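House rules for teleoperated arms, second version

Our old rules sheet for the two-arm cells was a page and a half and had been photocopied so often that rule six was missing its last line. In August I rewrote it. A few people at other labs asked for a copy, so I'm putting the main points here, with the reasoning where I still remember it.

Some background. We record household tasks with pairs of arms, mostly handling cloth: hanging things up, taking them down, folding. Each cell is closed on three sides and printed with some pattern so the background changes from cell to cell. The operators work in shifts and the numbers add up. At the last tally we had 1692 accepted episodes for hanging tasks alone, and over 400 rejected ones. I went through the rejected ones and sorted them by cause. Most of the causes were things a written rule could have caught.

Power and stop. The stop button is tested at the start of every shift with both arms lifted clear of the floor. Press it, confirm both arms hold or settle the way the cell sheet says, release, home. The test goes in the log with initials. If the log line is blank, the cell is treated as untested and you do it again, even if the person before you swears they did it.

Hands out. No hands inside the cell while either arm is enabled. This includes reaching in to straighten a hanger. We used to allow it at low speed, and I've taken that out. Disable, reach, step back, enable. It adds 30 seconds to a reset and I have stopped arguing about it.

Cables. Every wrist cable gets enough slack for full rotation and no more. Check it by turning the wrist to both limits by hand with the power off. A cable that touches the rack, the cloth or the other arm at any point gets rerouted before recording. Leonie Hinrichs wrote this one for the Sanditton cells and I copied it nearly word for word.

Props. Anything on the floor of the cell is listed on the episode card, including things the task doesn't use. Extra objects are fine and we want them there. They have to be stable, they can't be able to roll under the arms, and glass has to have its lid on. Appliances are there as objects only and never get plugged in.

Cloth. One gripper holds before the other lets go. If the cloth snags, open the gripper and start over. Do not pull. We lost a hanging rod and a set of fingertips to pulling, and the fingertips took three weeks to replace. Long pieces get checked so the lower end isn't lying on an arm base or the rail.

Episode length. Cap of 1000 frames for the short tasks. If you're over, the take is a reject and you mark it that way. Please don't speed up at the end to get under it. You can tell from the joint data, and those takes are worse than the long ones.

Marking rejects. Use the reason codes. "Bad" is not a reason code. If two apply, put the one that happened first.

Cameras. Wipe the lenses at shift change with the cloth in the drawer, not your sleeve. If a wrist camera gets bumped, stop and recalibrate, and note the episode number where it happened. Last spring Parel ran most of a day on a shifted camera and the whole batch had to be pulled.

I left out the section on room temperature, which we never followed, and the one on music, which was really a fight between two people who have both moved on. I also haven't written anything yet about having two operators share one cell. Bauerfeind does it with one person per arm and a spoken countdown, and they sent me their sheet, but I'd like to try it for a few weeks before I make it a rule.

Comments are open. If your rules differ on the stop test I'd especially like to hear it. 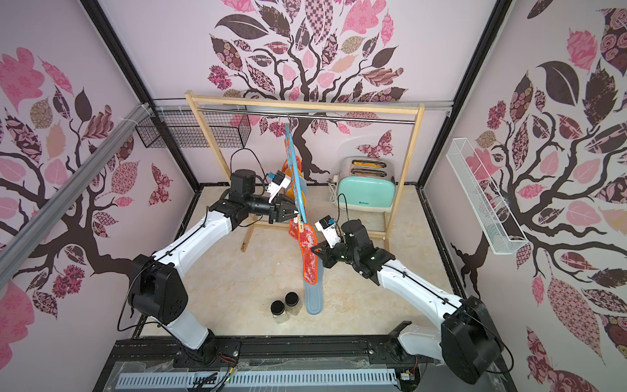
Losel: We do the stop test mid-shift as well, right after the break, because that's when people swap cells. I'd also put a date on every printed copy of the sheet. We had three versions taped up at once and everyone was following a different one. Agree on the reason codes, though ours had grown to a page and we cut it back to eight.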